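Collulside Accessory Handling Records: Data Card and Workplace Statement
Release 5, April 2025
Maintained by the Workplace Automation Office, Collulside

Summary

This release contains records of jewelry and small accessories being picked up, moved and set down with hand-held grippers. The records were made by employees of the Gilmartin returns department and by enrolled home contributors. They are used to develop the sorting cells that Collulside is introducing at Gilmartin under the project name Trikix.

The card is written for two groups of readers. Engineers will find the contents, structure and known limits of the release. Employees, staff representatives and supervisors will find a statement of what the records are used for, what they are not used for, and how jobs in the department are affected. Both groups are encouraged to read the full card, as several technical limits have direct consequences for the people working beside the cells.

Background

Gilmartin receives returned accessories from retail customers. Each parcel is opened by hand, the contents are separated, and each piece is checked, untangled if necessary, and placed in a tray for grading. Chains, beaded strands and soft-strap watches have always been the slowest items. They tangle in transit, they slip, and they are easily damaged when pulled.

Before Trikix, all of this work was done by returns handlers at fixed benches. The department employs 62 handlers on two shifts. A review in October found that the most common complaints were sore thumbs and wrists, eye strain late in the shift, and the pressure of an hourly piece target that made no allowance for tangled goods. The review was led by Clodagh Moynihan, Head of Returns Operations, and its findings were shared with staff before any equipment was ordered.

The sorting cells are intended to take over the routine transfer of separated pieces from the opening bench to the grading tray. Untangling, inspection and all decisions on condition remain with the handlers.

Contents of the release

The release holds 650 sessions. A session is one continuous period of handling by one contributor at one table. Each session folder contains:

video: the recording from the gripper camera
motion: the position of the gripper over time
notes.txt: the contributor's own remarks, if any
items.csv: the types of accessory handled
consent.txt: the consent version in force on the day of the session

Contributors choose their own order of work. They are asked to handle thin chains, beaded bracelets, pearl strands, bangles and watches, and to set each piece down without dropping it. They may stop at any time, and a session that is stopped early is kept only if the contributor agrees.
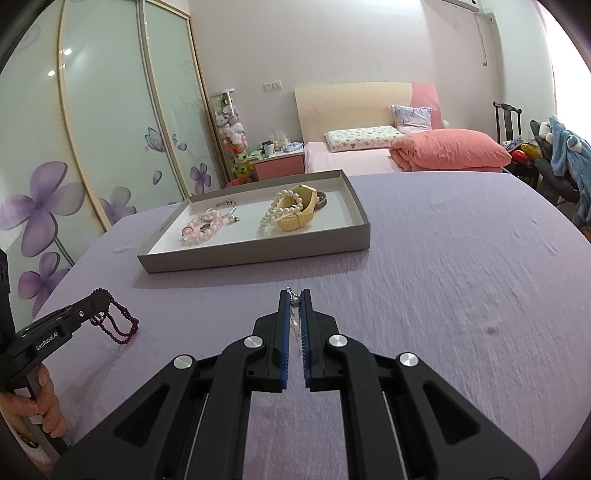 Sessions recorded in homes and sessions recorded on site are stored together and share the same folder layout. The field "setting" in the session index gives either "home" or "site". Home contributors use their own furniture and table coverings, and no attempt was made to standardize lighting. Site sessions took place at spare benches in the Gilmartin training room, under overhead lights.

Item types are assigned from a closed list of 11 terms. Where a piece could reasonably belong to more than one type, the contributor's choice was kept. Users who require stricter categories should review the item files before training.

How the records are used

The records are used to train and test the grasping software in the sorting cells. They may also be used to prepare training material for handlers, subject to the consent of the person who made the recording.

The records are not used for any of the following:

1. Measuring the speed, accuracy or attendance of any employee.
2. Setting or revising piece targets.
3. Selecting employees for transfer, promotion or dismissal.
4. Any purpose connected with discipline.

These limits are part of the written agreement between Collulside and Gilmartin. They apply equally to Bresano, which supplies the storage service and has no right to view session content except to repair a fault. A request to change any of the four points must be put to the staff representatives in writing, and cannot take effect until they have replied.

Effect on jobs and daily work

Gilmartin has committed that no handler will lose employment or base pay as a result of the Trikix cells during the term of the agreement. The commitment covers permanent and fixed-term employees. It does not cover agency workers hired for the peak season, and the staff representatives have recorded their objection to that exclusion. Discussions on the matter are continuing.

The content of the work does change. The main changes are listed below.

Opening and untangling. Handlers spend more of the shift on opening parcels and freeing tangled pieces. This is skilled work, but it is also the part of the job that is hardest on the hands. Rotation between benches is therefore required, and supervisors may not waive it during busy periods.

Transfer. Handlers no longer carry each piece to the grading tray when a cell is running. When a cell stops, they may clear it themselves once trained, or call the cell attendant. Time spent clearing a cell is recorded as working time and does not count against the bench.

Grading. More handlers are being trained to grade. Grading carries a higher pay band, which applies from the first full week in the role, including weeks of supervised practice.

Targets. The hourly piece target has been suspended at benches served by a cell. It remains in place elsewhere. Several handlers have noted that this creates an uneven position between benches on the same shift. Management accepts the point and has asked the October review group to meet again before the second cell is installed.

New roles. Two roles have been created: cell attendant and recording coach. Both were advertised internally. Bláthnaid Geraghty, formerly a returns handler on the late shift, was appointed as the first recording coach. She introduces new contributors to the equipment and reviews each session for items that should be removed before release.

Comments from staff

Written comments were invited from all handlers during the preparation of this card. With permission, two are reproduced.

"I do not miss walking trays back and forth. I do miss having a minute away from the bench, which is what the walking gave me. If the cell takes that away, then we need the break put back somewhere else."

"It was strange at first to pick up a bracelet with a tool when I could do it faster with my fingers. After a few sessions I understood why it is slow. I would like the people who plan the shifts to try it."

In response to the first comment, a short pause has been added to each bench rotation. Supervisors have been invited to complete a recording session of their own, and some have done so.

Consent and privacy

Participation in recording is voluntary. Employees who take part on site do so in paid time. Home contributors are paid per session at a rate stated in their agreement, including for sessions that are later withdrawn.

Home recordings may show parts of the room in which the work is done. Contributors are advised of this before they begin and may prepare the room as they wish. Faces, mail, identity papers and screens are blurred or the session is removed. Ordinary furniture and belongings are left as recorded. Access to home sessions is restricted to named members of the engineering team, and each access is logged.

A contributor may withdraw a session at any time without giving a reason. Withdrawn sessions are deleted from storage and left out of the next release. Software already trained on a session cannot be fully separated from it, and contributors are told this plainly in the consent form.

Known limits

Grip force is not recorded. The records show where the gripper moved, but not how firmly a piece was held. Damage to fine chains cannot be predicted from this release alone.

Left-handed contributors are under-represented. Handlers who work left-handed beside a cell have reported that the tray is placed on the wrong side for them. The layout of the second cell will be adjustable.

Badly tangled goods are rare in the records. The cells should not be given tangled pieces, and no change to that rule should be proposed on the basis of this release.

Very small items, such as single stud earrings, are outside the closed list and are not covered.

Session notes are written in the contributor's own words and have not been corrected. Some contain abbreviations used only on the Gilmartin floor – a short glossary is provided in the file terms.txt.

Responsibilities

Vilhjálmur Vídalín, Data Engineering, is responsible for the structure of the release and for correcting errors in the index. Sofia Michailidis, Privacy and Consent, handles withdrawals and all questions about home recordings. Finbarr Lenihan, staff representative at Gilmartin, receives concerns about the effect of the cells on working conditions and may raise them with Collulside directly.

Concerns may be submitted anonymously through the box in the Gilmartin break room or through the internal web form. Each submission receives a written answer, which is posted with personal details removed.

Changes since the previous release

The "setting" field was added to the session index.
Consent version is now stored with each session – it was previously held in a separate register.
Sessions withdrawn by contributors have been removed.
The section on daily work was rewritten following comments from the late shift.
Duplicate entries in the item files were merged.

Terms of access

The release is available to Collulside engineering staff and to the staff representatives at Gilmartin. It may not be copied to personal devices or shared with other firms. Staff representatives may request a supervised viewing of any site session, provided the contributor has agreed. Requests should be sent to Privacy and Consent with the session number and the name of the person who will attend.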